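Home | Modules | Timetable | Staff | Contact
Search this site Go

Hebden Evening Classes: Writing for Everyday Readers
Notes for session 3, Zachary Poirier

Last time I rambled on about openings, so tonight it's white space (my favourite, sorry!). Most of us cram a page because we're scared of leaving anything out. I did it for years. My first leaflet for Warnmont had 84 lines on one side and I was terribly proud of it.

Have a look at your own draft and find the longest paragraph. Read it aloud. If you run out of breath, your reader has probably wandered off to put the kettle on. 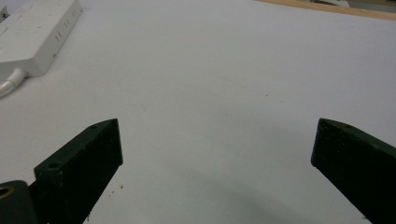 Fig. 2. Plenty of pale tabletop, with the dark green shapes coming in from the bottom.

I like margins you can get a thumb into, and a gap before each heading that's bigger than the gap after it, so the heading sticks to its own text. Try 18 point for headings and see how it feels – you can always shrink it later.

For next time: cut the Rikham letter down to one page. Bring both versions, and a pencil!

We use cookies to improve your visit. Accept | Manage settings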